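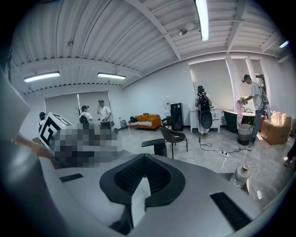 Frequently asked questions

Drarivitz Jigsaw Library, Idimow
Last updated Oct 21, 2024

Joining and borrowing

How does it work?

Much like a book library. You join, you pick a puzzle, you take it home, you do it, you bring it back and pick another one. Members can have two boxes out at once, which suits people who like a big landscape on the dining table and something small and silly for the weekend.

How much does it cost?

Membership is £8 a month or £80 for the year. There's nothing to pay per puzzle. A household counts as one member as long as everybody lives at the same address, so please don't buy separate memberships for your children! They can choose from the shelves on your card.

Can I try it before I join?

Yes, please do. Come in during opening hours, sit down at one of the tables and have a go at whatever is out. Plenty of people spend an afternoon here and decide they prefer puzzling in company to puzzling at home, and that's fine too. A table visit without membership is £3, and we'll knock it off your first month if you join the same day.

How long can I keep a puzzle?

Four weeks for anything up to 1,000 pieces and eight weeks for anything bigger. If you need longer, send us an email with the number on the box lid and we'll extend it, unless another member has asked for it. We don't charge late fees. We do send reminders, and they get a bit plaintive after the third one.

Can I reserve something?

You can reserve up to three titles. Use the form on the catalogue page or tell us at the desk. The lighthouse puzzles and anything with a bookshop on it tend to have a queue, so put your name down early and borrow something odd in the meantime. Some of my favourite puzzles are ones I took home only while I was waiting for another.

Do you post puzzles?

Not at the moment. We tried it one January and too many boxes arrived with crushed corners. If you can't get to us, a friend can collect and return on your card — just let us know their name first.

Choosing a puzzle

I haven't done a jigsaw since I was little. Where should I start?

Lovely question, and welcome back! Try 500 pieces with lots of separate areas of colour. Shop fronts, stamps, spice jars, book spines and maps are all good. You'll get a finished section quickly, and once you've got one finished section it is very hard to leave the table. Skies, snow, fields of one crop and black backgrounds can wait for later.

If you liked sorting as a child, look for the green dots on the spine of the box. Green means gentle, yellow means you'll need a few evenings, and red means you should warn the people you live with. The dots are our own and have nothing to do with the piece count. There are red 500s and green 1,500s.

What is the hardest one you have?

Moon. It's 2,000 pieces of grey lunar surface with a thin black border, and the border is the easy part. A few members have finished it. Some of them then borrowed it again, which I admire more than I can say. There's a notebook in the box where people write how they got on, and it's worth asking to read it even if you've no plans to try the puzzle. "Sorted by shape, then by despair" is a fair sample.

Do you have puzzles for children?

A whole low shelf of them, from chunky wooden trays up to 300 pieces. The tray puzzles can be handled by anyone of any age and get wiped down when they come back. For children who are ready to move on from 100 pieces, I'd suggest the cutaway ships and the insect posters. They're busy, there's something to find everywhere, and grown-ups end up joining in.

Do you have anything for people with poor eyesight or stiff hands?

Yes. Ask for the large-piece section, which has adult pictures cut into 100 to 300 big pieces. We also lend lamps with a magnifier, and sloping boards that bring the puzzle closer so you needn't lean over. Both are free with membership and don't count towards your two boxes. If gripping flat pieces is a nuisance, the Praresent puzzles are cut noticeably thicker than most and are easier to pick up from a table. A square of felt underneath helps a lot as well.

Are wooden puzzles really that different?

They feel different in the hand and they make a lovely quiet click. The cuts are often irregular, with pieces shaped like keys or birds, and some have no straight edges at all, so the old habit of doing the border first goes out of the window. They're also expensive to replace. We lend them to members who've been with us for three months or longer, one at a time.

How do I look after a puzzle at home?

Is it all right to eat and drink near it?

We all do it. Please keep cups on a separate small table or a chair if you can, and have biscuits that don't leave grease on your fingers. If something does get spilled, blot the pieces straight away, lay them flat on kitchen paper with a few books on top, and tell us when you bring the box back. Don't put them on a radiator or use a hairdryer, as the picture layer lifts.

I need my table back. What can I do?

We have roll-up mats and flat boards to borrow. Mats are fine for storing a puzzle overnight, though you'll usually find a bit of mending to do when you unroll it. Boards are better if you've somewhere to slide them, such as under a bed or behind a sofa that stands away from the wall. A large sheet of stiff card from an art shop does the job just as well, and costs very little.

What about cats?

Cover the puzzle with a second board or a tablecloth and give the cat the empty lid to sit in. It works surprisingly often. Count the floor under the table as part of the puzzle when you tidy up, and look inside your slippers.

Can I glue it together if I really love it?

Not ours, I'm afraid! Take a photo instead. We have a wall for finished puzzles by the door and would love a print for it.

How should I pack it for return?

Break it up completely, put the pieces in the cloth bag, tie the bag, and put it in the box with the picture sheet on top. Some members like to leave small joined sections as a present for the next person. It's kindly meant, but most people would rather have the whole puzzle to do.

Missing pieces

There's a piece missing. Am I in trouble?

No. Pieces go missing from every jigsaw library on earth. Write it on the card inside the lid, with a note of where it belongs (top left, in the bridge, that sort of thing), and tell us at the desk. One missing piece and the box goes back on the shelf with an orange sticker. More than three and we retire it.

What if I find one later?

Hooray! Bring it in or post it in an envelope through the letterbox, with the puzzle's name if you know it. If you don't, it goes in the lost piece jar on the desk, which currently holds 39 pieces hoping for a home. Regulars go through the jar now and then and make a match, and there is always a small cheer.

Can you make a replacement?

Sometimes. Han-gyeol Kwon cuts replacements from mount board and paints them to match, and the good ones are very hard to spot once they're in. It's slow work, so we save it for puzzles that are out of print or much loved. If you'd like to learn how, there's a bench session on the first Saturday of the month. Bring a sharp craft knife if you own one, and an old shirt.

Do you check every box when it comes back?

We weigh them. Each puzzle has its weight written under the lid and we compare it on a kitchen scale, which catches a handful of missing pieces but won't catch a single one. The children's puzzles are made up and checked properly, which is one of the nicest jobs here.

Visiting us

Where are you and when are you open?

We're above the old seed merchant's in Idimow, with the entrance on the side lane. Opening hours are Wednesday to Saturday, ten until five, with a late evening on Thursdays until nine. Thursday is the sociable one. Come earlier in the week if you like it quiet.

Is there step-free access?

There's a lift from the side lane. It's small, and a larger powered wheelchair may not turn in it, so do ring beforehand and we'll bring a selection of boxes down to the ground floor room for you to look through. The toilet is on the same level as the library.

Can I work on the same puzzle over several visits?

Yes, if you use one of the drawers. Each drawer takes a 1,000-piece board and can be kept for two weeks with your name on it. The long table by the window is shared, so anything on it is fair game and may well be finished without you.

Can we bring a group?

We'd be delighted. Get in touch a week ahead if there are more than six of you. Groups often like a race with identical puzzles, and we keep several matching sets of 250 pieces for exactly that — expect shouting.

Do you take donations?

Yes, if the puzzle is complete or you can tell us what's missing. We can't take boxes that smell of damp or smoke, and we've no room for 3D puzzles. If you aren't sure whether yours is complete, bring it on a Thursday and leave it on the long table. It'll be done by closing time, and then we'll all know.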